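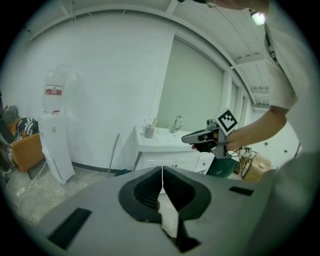 Two-person session at the vanity, second gripper with its marker on top.

Tags: Robotics / Manipulation data / Household tasks

Brinemer-Sink data card, updated Tuesday, April 18, 2023

WHAT IT IS
2000 clips of bathroom counter work, recorded with hand-held grippers by the cleaning crew at Plakeo. Fisheye video plus gripper pose. Meant for training arms to tidy around a sink - cup, toothbrushes, faucet. Nothing else, dont use it for floors.

WHO RECORDED
Crew members on paid hours, not students. Before January they did room turnovers all day. Now the shift is split, mornings on rooms, afternoons on the grippers. Adeel Hashmi runs the afternoon half. Complaints so far: wrists. The handle is fine for 2 clips, not for 70. We added breaks and swapped hands, helps a bit.

Pay is the same rate for both halves. Several people asked if the arm takes their job once the set is done. Written answer from management is still pending, will link it when it exists.

SETUP
Mock room, concrete floor, water dispenser and armchair left in as clutter. Cables everywhere - watch your feet, the power strip moves.
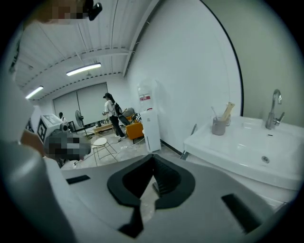
KNOWN PROBLEMS
- 900 clips have no pose for the first second
- marker lost when the operator leans over the basin
- faces blurred, badge text not checked yet
- lables for "cup" and "holder" are mixed, pick one

CONTACT
Daniyal Sethi, for access and for takedown requests from crew.

Related
- Purnilska wrist strain log
- Wanigasekara pose tools
- Brinemer-Kitchen (draft)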